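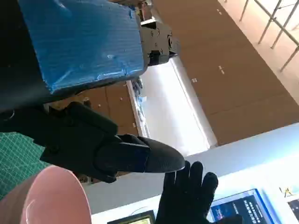 Why would anyone spend a winter reading a saga about a man who mostly argues with his neighbours? Because the arguments are wonderful, and by the time the swords come out you know every person in the yard well enough to dread it.

The Saga Next Door
By Shirin Kiani
April 9, 2020
67 shares | 10 comments

I came to the family sagas through the wrong door. I wanted sea monsters and burning halls, and the first one I picked up opened with a page and a half of somebody's grandparents. Then came a dispute over hay. Then a wedding where the seating went badly. I nearly gave up, and I am so glad I didn't, as that seating plan was still killing people forty chapters later!

The great sagas of Iceland were written down mostly in the thirteenth century, by people looking back two or three hundred years to the time when their island was settled. We rarely know who wrote them. What we do know is how they sound: flat, quick and dry as a biscuit. A man goes to see whether his enemy is at home, gets a spear through the middle, and is asked by his friends if the fellow is in. He tells them to find that out for themselves, but that his spear certainly was. Then he falls down dead. The writer doesn't pause to admire the line and moves straight on to the next thing (this is from Njal's Saga, and I laughed out loud on a bus).

That saga is the one I press on everybody. Njal is a lawyer, a beardless, clever, worried man, and his best friend Gunnar is the finest fighter in the district. Their wives loathe each other. Each summer one household kills a servant from the other, and each summer the two husbands meet, shake their heads, and hand over the same bag of silver. It's nearly a comedy, until it stops being one, and you can't quite say on which page it stopped.

What surprised me most was the law. I had pictured a world where the strongest man did as he liked, and instead there were assemblies, witnesses, summonses, and cases thrown out because someone had named the wrong court. There was no king in Iceland then and no one to carry out a sentence, so a judgment was only worth what your friends and cousins could make of it. You get long stretches of men riding from farm to farm asking for support, and it ought to be dull, and it's gripping. Who owes whom? Who was given a cloak last autumn and now wishes he hadn't taken it?

The women are marvellous too. Hallgerd, Gunnar's wife, was once slapped by him over some stolen cheese. Years later he is trapped in his house, his bowstring cut, and he asks her for two locks of her long hair to twist into a new one. She asks whether anything depends on it. His life, he says. Then she reminds him of the slap. I have argued about that scene with friends until well past midnight, and I change sides every time.

If you'd like to start, start short. The Saga of Hrafnkel can be read in an evening, and it has a horse, a rash promise and a fall from power packed into very few pages. After that try Gisli, the outlaw with the bad dreams, or Laxdaela if you like your love stories to go thoroughly wrong. Save Egil for when you're in the mood for a poet with a terrible temper, who kills a playmate over a ball game before he is seven and writes one of the saddest poems in the north when his son drowns.

A tip about the names: don't fight them. There will be up to 5 men called Thorstein or Thorkel or Thorgeir in any given valley, and the ones who matter will come round again. I keep a scrap of paper in the back of the book with the farms on it, and that helps far more than the family trees do. A map is even better. The distances are real, the hills are still there, and many of the farms kept their names.

I began Njal again in September, for the third time, and I still hoped they would get Gunnar onto the ship. He rides down towards the shore, his horse stumbles, and he looks back at the slope and the pale cornfields and the new-mown hay. It has never looked so lovely to him, he says, and he is going home.

Contact the editors | © 2020 Fadstead Magazine | Back to top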